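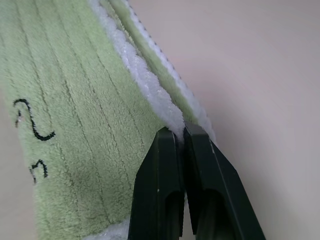
Ticket 148: Dialogue late against picture, Auditorium 2

Site: Trengate Cinema
Location: Auditorium 2 and projection booth
Category: Presentation, sound
Priority: High, lowered to Normal after the temporary setting was applied
Opened by: House management
Assigned to: Asard Cinema Services
Status: Closed, with one follow-up item

Original report

Patrons at the early evening show in Auditorium 2 told front-of-house staff that speech did not match the actors' lips. The manager on duty entered the auditorium during the second reel of trailers and confirmed that the dialogue was late. The delay was also present in the feature. It did not appear to grow or shrink during the show.

The same feature was running in the main auditorium from a copy of the same package, and no complaint was received there. The show in Auditorium 2 was allowed to finish. Passes were issued at the box office to patrons who requested them, in line with the house policy on presentation faults.

The auditorium had been closed to the public on the preceding morning for replacement of the sound processor. The older processor had been in service since the balcony was divided off and had developed noise on the left surround channel. The replacement was installed by the Ernora field team, who signed the work sheet as complete. No fault was recorded on the sheet.

Equipment affected

Media server: unchanged
Projector: unchanged
Sound processor: Ernora, newly installed
Amplifiers and screen speakers: unchanged
Show scheduling: Tanoli, unchanged
Assistive listening transmitter: unchanged, but fed from a new output on the replacement processor

Log

4:40 p.m. Ticket received by Asard. House management was asked to leave the server and the processor powered on and to make no changes before a remote session could be opened.

4:55 p.m. Remote session opened to the booth. The active show playlist was reviewed. No delay value is set on the playlist or on any of the individual clips. The feature package passed its integrity check. The package was ruled out as the cause.

5:10 p.m. House management was asked to run the house sync test clip between shows. This is the clip with the sweeping hand and the click at the top of the dial. The click was plainly behind the hand when viewed from the center of the auditorium. The same clip was then run in the main auditorium, where hand and click agreed.

5:25 p.m. Processor settings were exported and saved to the ticket. The global audio delay on the replacement unit reads 74 milliseconds. The older processor was set to zero, according to the last annual inspection report. The server carries its own audio offset, which was set correctly for this projector at the time of the conversion from film and has not been altered.

5:35 p.m. Asard advised that the processor delay be set to zero as a temporary measure. The change was made from the remote session with house management present in the booth. The test clip was repeated. Agreement between hand and click was reported as good from the center seats and acceptable from the rear row.

6:00 p.m. House management confirmed that the evening feature had started and that dialogue appeared correct. Priority was lowered to Normal. The ticket was kept open to establish where the delay value came from and whether it would return.
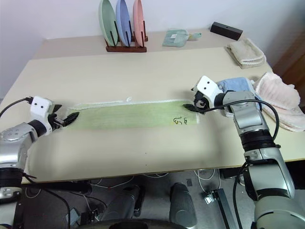 Why was the fault not noticed during the installation?

The field team tested the processor with pink noise and with the channel identification clip, and neither of these has a moving picture against which lateness can be judged. The work sheet does not call for a sync test. Asard has asked that one be added to the sheet for every job in which a processor or server is replaced.

Log, continued

9:20 a.m. House management reported that the first show of the morning was late again by what seemed to be the same amount. The remote session was reopened. The processor delay was once more reading 74 milliseconds, although it had been left at zero when the booth was shut down for the night.

9:35 a.m. The delay was set to zero again and the test clip was run before the doors opened for the next show. The morning show in progress had been stopped for two minutes while the change was made, and an announcement was given from the front of the auditorium.

10:15 a.m. The processor event log was downloaded. It shows that the unit loads a startup preset whenever power is restored. The booth equipment in Auditorium 2 is switched from a common breaker panel at closing time, so the preset is loaded every morning. Changes made from the front panel or from a remote session are held only until the next power cycle unless they are saved to the preset.

10:40 a.m. The startup preset was opened and compared with the commissioning notes supplied by Ernora. The notes list a preset prepared for a different class of room, with an external picture scaler in the signal path. A scaler holds the picture back, and the delay in the preset would be appropriate for a room that had one. Auditorium 2 has never had a scaler. Alternative content such as the opera relays is shown only in the main auditorium.

11:30 a.m. Ernora was contacted by telephone. The field team confirmed that the preset had been copied from a unit prepared for another customer and that the channel levels had been corrected on site, but that the delay page had not been opened. Ernora supplied a blank preset by e-mail during the call.

1:05 p.m. The blank preset was loaded to the processor between shows. Channel levels and equalization were entered from the readings on the Ernora work sheet. The global delay was left at zero, and the surround delay was set according to the length of the auditorium. The preset was saved, and a copy was stored on the booth computer and on this ticket.

1:20 p.m. The processor was switched off at the breaker, left off for 15 minutes, and switched on again. The global delay still read zero. The sync test clip was run and was correct.

2:10 p.m. During the listening check, house management noted that the headsets for hard-of-hearing patrons in Auditorium 2 were carrying music and effects with very little speech. This had not been included in the original report. The output feeding the transmitter was found to be assigned to the surround channels. It has been reassigned to the mix intended for assistive listening.
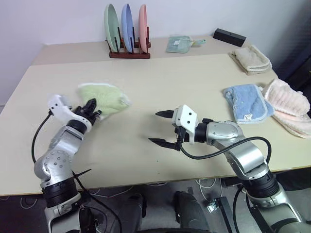

The new assignment was saved to the preset at the same time as the level of that output was raised to match the main auditorium. Headsets were then checked from the front, center, and rear of the room with the trailer package running. Speech was clear in all positions. House management has asked box office staff to mention the correction to regular patrons who borrow headsets, and to offer a pass to any patron who borrowed one for a show in Auditorium 2 after the processor was replaced.

Findings

The cause of the late dialogue was a delay value left in a startup preset that had been prepared for a different installation. The value was restored each time the booth lost power, which explains why the temporary correction held through the evening but was gone by morning.

The fault in the assistive listening feed came from the same preset. It would have been present from the first public show after the installation.

The server, the projector, the feature package, and the Tanoli schedule played no part in either fault. The show start cues in Tanoli were inspected because they send a format change to the processor at the beginning of each feature. The cues select the format only and do not write to the delay page.

Instructions for booth staff

Please do not alter the delay setting at the front panel. If dialogue appears to be late or early, run the sync test clip from the maintenance folder after the show and report the result on a new ticket, stating where in the room the clip was viewed.

Sound takes time to travel, and patrons in the rear row will always hear dialogue slightly later than those in front. The house standard is set for the center of the auditorium.

The breaker panel may continue to be used at closing time. The projector lamp must have finished its cooling cycle before the panel is switched off, as stated on the card inside the booth door.

The older processor is to be kept in the workshop cabinet until the end of January. It may be returned to service as a spare if needed, but the noise on the left surround channel has not been repaired.

Follow-up item

The main auditorium is scheduled to receive the same model of processor before the spring repertory season. That room does use a scaler for relays, and it will require one preset for features and another for alternative content. Asard will prepare both presets in advance and send them to Ernora for use on the day of installation. House management is asked to keep the morning of the work free of school bookings so that the sync test and the headset check can be completed before the doors open.

Closing note

House management reported a full day of shows in Auditorium 2 with no complaint regarding sound. The morning startup was checked remotely by Asard and the preset loaded correctly. Ticket closed with the agreement of house management. The follow-up item has been moved to the maintenance calendar for the main auditorium.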